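Subject: Re: [rukumthorpe-growers] Tomatoes from seed: is January too early?
From: Zodwa Molefe
To: rukumthorpe-growers list

Marcus Escobedo wrote:
> Evening all. We've got a south-facing back bedroom that gets decent
> light from mid morning, and I'm itching to get some tomatoes going.
> My neighbour says January is far too early and I'll end up with
> lanky things falling over by March. Is she right? Also, do people
> bother with a heated mat, and what compost are you using? I had a
> terrible time last year with a bag that was mostly twigs.
>
> Marcus (plot at the Pudamside end, the one with the blue water butt)

Oh Marcus, what a lovely thing to read on a miserable wet evening! I've been wanting an excuse to talk about tomatoes since I cleared the last of them out of the greenhouse.

Your neighbour is half right. For the ordinary cordon types I'd wait until the back end of February, and I've had perfectly good crops from a March sowing. Light is the trouble. A bedroom window in January gives them warmth and very little else, so they stretch towards the glass and go thin in the neck. If you've got a grow light, then start whenever you like and enjoy yourself (Ximena Barrera sows her first lot just after New Year under lights in her box room and has flowers before I've even potted on, the lucky thing).

What you can sow now is chillies and aubergines. They're slow to come up and want a long season, and it scratches the itch wonderfully. I did 40 chilli seeds last winter, far too many for one household, and ended up leaving plants on doorsteps all down our road.

On the heated mat: yes, if you're doing chillies. For tomatoes I've never needed one, the top of the fridge does nicely. Just get them off there the minute you see green! I lost a whole sowing of a yellow plum by going away overnight and coming back to a forest of white threads. If you do buy a mat, get one with a thermostat. Mine hasn't got one and it runs hot at one end, so I put a folded tea towel under the pots.

As for trays, I've gone right off the flimsy black ones. They split when you lift them full of water and you get it all down your slippers. A solid tray with a decent rim and no holes is what you want under your pots. Water into the tray, leave it twenty minutes, tip out whatever hasn't been taken up. 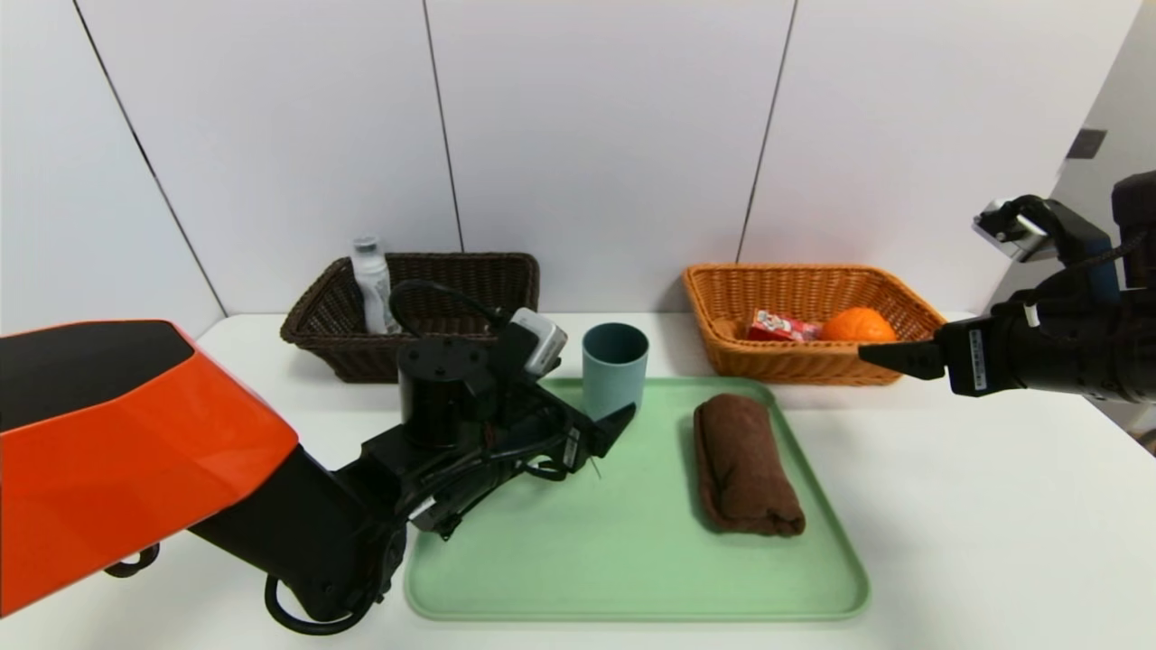 The pale green tray, raised rim and rounded corners.

Compost is the one people fall out over, so this is only what works for me. I buy a peat-free seed compost and sieve it through an old kitchen sieve, and the twigs go on the path. The sieved stuff goes in firm but not squashed. I water it before I sow, let it drain, put the seeds on top and cover them with a thin layer of vermiculite. No feed at all until they've got two proper leaves, and then half strength. Last year's bag from the garden centre was dreadful for me too, so you weren't imagining it.

Pot on as soon as you can handle them by the seed leaves, and bury the stem right up to those leaves. It'll root all the way up. This rescues a leggy seedling better than anything else I know, so if you do give in and sow a few this month, all is not lost. Turn the pots every morning and brush your hand over the tops while you're there. I swear it makes them stockier, and they smell gorgeous.

Varieties! I could go on for pages. Gardener's Delight never lets me down outdoors. I had a big ribbed one under glass from seed that Leobardo Bañuelos saved, and I've no idea of its proper name, but sliced with salt it was the best thing I ate all summer. I've got plenty of that seed dried and in envelopes if you'd like some. Is anyone growing a blight-resistant one they'd eat by choice? The two I've tried cropped like mad and tasted of water.

Brisa Solís asked a while back about sharing a seed order to save on postage. I'm still keen, Brisa, if you are. I only need leeks and a decent climbing bean, but I'm sure I can be tempted.

Marcus, I'm on my plot most mornings from half past nine if it's dry, second row down from the Rukumthorpe gate. Come and find me and I'll bring the envelope.

Happy sowing,
Zodwa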